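Snack table for a long afternoon: trays, baskets or risers?
Board: Parties, Potlucks and Break Rooms
Started by flenedow_kitchen

flenedow_kitchen
Original poster
Posted 5 May 2021

Hi all! I got handed the snack table for our building's open afternoon later this month and I am way too excited about it. It's one long table against a wall, people wander in and out for hours, and the food is mostly wrapped stuff plus sandwiches and cold sodas.

Last time we just dumped everything in mixing bowls. It was fine, it all got eaten, but it looked like somebody had emptied a vending machine onto a bedsheet. I want it to look like a real little counter this time, with heights and baskets and a proper spot for the drinks.

So, what do you put things in? And do you mix containers or stick to one kind? I have a budget but it's a small one.

marzipan_moth
Mix them! Please mix them. A table full of matching white trays looks like a hospital cafeteria. Wicker for anything in crinkly wrappers, clear plastic for jars and bottles, flat trays for whatever needs to lie down. I do this for our choir breaks and the wicker does so much work for so little money (thrift stores are drowning in baskets, go look).

oldporchlight
Going to disagree with moth a bit. Wicker is nice until crumbs get in it, and then you own crumbs forever. If the food is wrapped, okay. For sandwiches I want something I can wipe.

marzipan_moth
Well yes, sandwiches on a tray, I said flat things go on trays! Nobody is putting egg salad in wicker.

oldporchlight
You haven't met my brother-in-law.

Neema Biwott
Moderator
Hello! Moving this over from General so it gets seen. My own vote is for steps. Anything you can do to get the back row higher than the front row helps people see what's there without reaching over the chips. Acrylic risers are great, and so are upside-down loaf pans under a cloth if you don't want to buy anything.

The setup below is close to what I mean. Look how much the bottle rack and the stepped stand do for it, and how the baskets keep it from feeling cold.

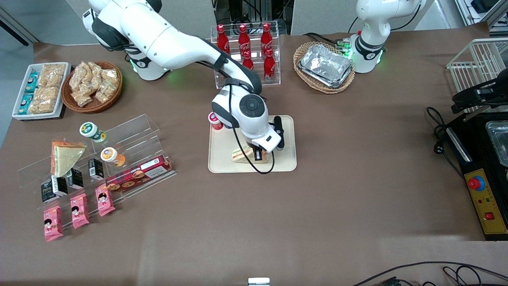

Photo: Leonie Wunderlich

I love the Coke bottles in two tiers like that, all that red at the back of the table! And the stepped stand on the left has the jars up on the back step where you can find them. The peanut brittle shares a white tray with the snack packets, packets down one side, brittle filling the rest, so there's your answer on mixing things in one container. It works if each kind keeps to its own patch.

flenedow_kitchen
Original poster
Oh, I love this!! The bottle rack especially. I was going to stick the sodas in a tub of ice, but standing up like that they're practically a decoration. Where do people find clear racks? And is that foil in the oval basket?

Neema Biwott
Moderator
Foil container sitting in the basket, yes. It's a trick I use all the time. The basket gives you the pretty outside and the foil takes the mess, so oldporchlight can relax about crumbs.

oldporchlight
I am relaxed. Fine. I take back about half of what I said about wicker.

I still think the rack is a bad idea for soda at a party that runs for hours. You want them cold. Warm cola is a sad thing to hand a guest.

tater_and_thyme
Put a few in the rack and keep the rest in the cooler under the table, then swap. I've done this at two graduation parties and it takes no effort at all, you just refill when you walk by. People grab the ones they can see, so your rack is the sign and your cooler is the store.

For the rack itself, look at pantry organizers before you look at party supplies. The same kind of thing costs a lot less when it's sold for spice jars. Measure your bottles first, though! The curvy ones are wider in places than you'd think.

flenedow_kitchen
Original poster
The sign and the store, I'm stealing that. I have a cooler that will fit under there easily.

Okay, next question. Sandwiches. I was planning to cut them in triangles like the one on the tan tray. Do you put them all out or a few at a time?

marzipan_moth
A few at a time, always. Triangles look wonderful standing up with the filling showing, and they go dry at the corners if they sit. I keep mine in a lidded box with a damp paper towel over them and bring out a fresh plate when the first one thins out.

sernen_street
Chiming in as someone who fed a crowd at the Sernen block party: cover anything with mayo and keep it on cold packs. The rule I was taught is no more than 2 hours out of the fridge, less if it's hot outside. Write the time on a bit of masking tape under the tray. I know it's not glamorous but I sleep better.

tater_and_thyme
The masking tape thing is so smart, I'm going to start doing that.

oldporchlight
Agree with sernen completely. Also put napkins at BOTH ends. If they're only at the start, people have forgotten them by the time they get to the sandwiches.

marzipan_moth
Look at us agreeing! What about little cups? I like a stack of small ones for nuts or trail mix, so folks don't stick their hands in the big bowl.

oldporchlight
And we're back to disagreeing. Little cups end up on every windowsill. Go with things that are already wrapped, like the basket of crunchy bits in the photo. No cups, no scoop, no hands in a bowl.

flenedow_kitchen
Original poster
I think I'm with porchlight on this one, sorry moth! We have 16 windowsills in that room and I'm the one who cleans up.

My list so far: a stepped stand for jars and packets, one rack for sodas with the cooler underneath, wicker with foil liners, a wipeable tray for sandwiches (a few at a time, tape with the time on it), napkins at both ends. I went down to Cekovska at lunch and found a round basket for next to nothing, so I've already started, ha.

Neema Biwott
Moderator
Sounds lovely. Do a dry run on the empty table the night before if you can get in. I shuffle things around forever and it's much easier without food in them. And start with the tallest piece, the rest sort of falls in line after that.

tater_and_thyme
Please come back with pictures! I want to see the basket.

flenedow_kitchen
Original poster
I will! Does anybody have a favorite wrapped snack that isn't chips? I've got peanut brittle on the list now, obviously.

sernen_street
Sesame bars. Label anything with nuts, and keep the brittle at the far end from the kids' stuff.

marzipan_moth
Seconding sesame bars, and those tiny packs of fig cookies. They look adorable heaped in a round basket.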